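Was kostet ein Roboter?

39 Mal geteilt · 3 Kommentare

Eine Firma wie Clivitz kauft einen Roboter nicht einfach so. Zuerst schreibt sie auf, was er tun soll.

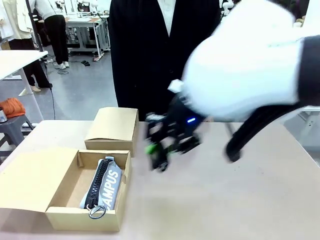
Dann kommt das Geld. Ein Greifer kostet bei Clivitz 2.000 Euro, dazu kommen Kabel und Ersatzteile. Zum Üben reichen billige Dinge: ein Karton, ein graues Mäppchen mit Reißverschluss. Dafür plant Faizal Saragih 100 Euro ein. Der Arm selbst ist viel teurer, darum wird lange gespart.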